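Barusmont 2408 Caption Controller for Screening Rooms and Small Theaters
Novberg Cinema Equipment

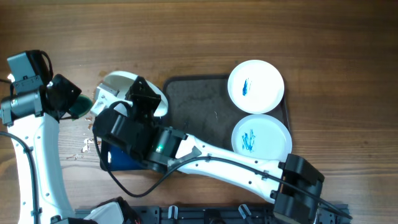

The Barusmont 2408 sends open captions and translated subtitles to a separate display mounted under or beside the screen. It follows the timecode of the feature and keeps its own copy of the text, so the picture file never has to be re-rendered for a second language. The unit is meant for festivals, museum programs, press screenings and repertory houses that receive prints and files from many sources, often without captions of any kind.

The 2408 replaces the earlier 2400 in the Novberg catalog. Cue files prepared for the 2400 load without conversion. Display cables from the 2400 fit as well, but the power supply is different and must not be swapped between the two.

Operation

Text is loaded from a USB drive or over the network. Once the file is checked, the controller lists any cue that overlaps the next one, any cue with no end time, and any line too long for the selected display. These can be corrected at the front panel or in Nidamine, the desktop cue editor supplied with the unit.

During a screening the 2408 runs in one of three modes.

Follow. The controller reads linear timecode from the server or projector and shows each cue at its marked time. If timecode stops, the current cue is held for two seconds and then cleared. When timecode returns, the controller picks up at the correct cue, including after a jump backward.

Step. The operator advances each cue by hand with the front button or a foot switch. Use this mode for silent films with live music, for archive prints with missing footage, and for live introductions.

Assisted. The controller runs on its internal clock, and the operator moves the text earlier or later in small steps. The offset stays in place until it is changed or the file is unloaded. It is shown at all times in the lower right of the panel display.

A change of mode takes effect at the end of the cue on screen. To force an immediate change, hold the mode key until the panel light turns steady.

Displays

The 2408 drives up to four displays. Each may show a different language or the same one. It has been tested with the Tveit single-row and double-row LED bars and with standard HDMI monitors. Brightness is set per display. The lowest setting is intended for rooms with dark masking, where a bright bar is a distraction from the first row.

For Tveit bars, set the row length in the display menu before loading a file. The line check uses this value, and a file checked against the wrong length will pass with lines that are later broken in the middle of a word.

Right-to-left scripts are supported on all displays. Vertical text is supported on HDMI monitors only.

Cue files

The controller accepts SRT, plain text with timecode, and Nidamine project files. Text must be saved as UTF-8. Italics are kept on HDMI monitors and ignored on LED bars. Color tags are ignored on both.

Up to 500 titles can be held in internal memory. A title with captions in three languages counts as three. Deleted titles are removed at the next restart and cannot be recovered, so keep a copy of any file that was edited at the front panel.

Reel-by-reel files for archive prints can be joined in Nidamine. Enter the start time of each reel, then export as one project. The controller does not join reels itself.

Specifications

Model: Barusmont 2408
Width: half rack
Depth: 141 mm, not including connectors
Supply: 115 V AC, external adapter included
Timecode input: LTC, balanced, XLR
Timecode rates: 24, 25 and 30 frames per second
Display outputs: two HDMI, two serial for Tveit bars
Control: front panel, foot switch, network
Cooling: passive, no fan
Startup time: about one minute

Included

Controller
Power adapter
USB drive with Nidamine installer and sample cue file
Rack ears for single mounting
Printed quick start sheet

The foot switch, the dual rack tray and all displays are ordered separately.

Installation notes

Leave one rack space open above the unit. The case is used to carry heat away from the board and becomes warm in a closed booth.

Run timecode on shielded cable and keep it away from dimmer lines. Most reports of dropped cues in older theaters have been traced to a timecode run sharing conduit with house lighting. If the signal meter on the panel moves when the house lights fade, reroute the cable before making any other change.

Serial cables to Tveit bars should be ordered at the final length. Do not join two cables with a coupler.

After installation, run the sample cue file on every display from start to finish. It includes the longest line, the shortest cue and one example of each supported script.

Firmware

Current firmware was released June 20, 2025. It corrects a fault in which the offset in Assisted mode returned to zero when a second display was connected, and adds a lock for the front panel. Update Nidamine to the matching version before opening projects saved on the new firmware.

Ordering

Barusmont 2408, controller only
Barusmont 2408-T, controller with one Tveit double-row bar and serial cable
Barusmont 2408-FS, foot switch

Rental units are available for festival use. Displays for rental orders are shipped in a separate case.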